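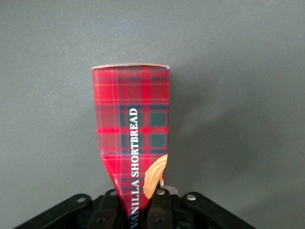 Returns and Damaged Packaging: Frequently Asked Questions

Flolton Wholesale Grocery, Customer Accounts
Last revised 11 August 2022

The answers below apply to trade accounts supplied from the Multudley warehouse. Accounts supplied through Honorato follow the same rules except where noted.

How long do I have to report damage?

Damage visible at the time of delivery must be written on the delivery note before the driver leaves. Damage found on unpacking must be reported within 24 hours of the delivery time printed on the note. Reports received after that are logged but not credited.

What counts as damage?

For dry goods in cartons: a torn panel, an open seam, a missing or unreadable date code, or staining that has passed through to the inner bag. A dent or crease in the outer carton is classed as cosmetic if the inner bag is sealed and the carton still closes.

For bottles and cans: any leak, any dent on a seam or rim, any swelling, and any closure that turns without resistance. Scuffed printing is cosmetic.

Can I claim for cosmetic damage?

Yes, at a reduced rate. Cosmetic claims are credited at 12 percent of the line price and the goods stay with you. Cosmetic claims are not accepted on clearance lines.

Do I need to send photographs?

One photograph per affected line is enough. It should show the item outside its shipping case. A second photograph of the date code is required for anything chilled. Put the item on a plain surface, and do not use flash on foil or metal, as the glare tends to hide dents.

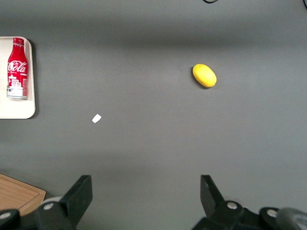 Red Coca-Cola aluminum bottle lying on a white tray, gray tabletop.

Files must be attached to the claim form. Links to shared folders are rejected by the mail filter and the sender is not notified.

Which reference number do I use?

Use the delivery note number, top right, beginning with the letter M (Multudley) or H (Honorato). The invoice number will not work. One invoice can cover several deliveries, and the claims system cannot tell them apart.

Can I refuse part of a delivery?

Yes. Cross out the refused line, write the quantity refused, and sign next to it. The driver signs as well. Refused goods go back on the same vehicle and no claim form is needed. Mixed cases cannot be split — refuse the whole case or accept it and claim afterward.

What should I do with damaged goods while the claim is open?

Keep them, marked and apart from saleable stock, until you receive a decision. Leaking items may be thrown away once photographed. If we want the goods back, we will book a collection on your next delivery.

How long does a decision take?

Claims on fewer than 2 full cases are normally decided by the next working day. Larger claims are reviewed by Vanderleia Araújo's team and may take a week. Claims involving a carrier other than our own, including Zurnska, wait for the carrier's report.

My credit does not match my claim. Why?

The usual causes are:

Promotional pricing. Credit is issued at the price paid, after discount.
Deposit charges. Container deposits are credited on a separate line, often on the following statement.
Unit errors. The form asks for units. If you enter cases, you will be credited for that number of units.

Write to Kelly Rezende in accounts with the delivery note number and the line in question.

How many claims can I make?

There is no limit. We closed 2,441 claims last year, and almost all were settled on the first submission. Accounts with repeated carton damage on the same route may be asked to allow a packing check, arranged by Reinaldo Prado at the warehouse.

Does this apply to goods I collect myself?

No. Goods collected from the trade counter are inspected at the counter. Once loaded into your vehicle they are at your risk, apart from manufacturing faults.

Are the rules changing?

The claim form will be replaced in October. Reporting times and credit rates stay the same. Paper forms already issued can be used until they run out.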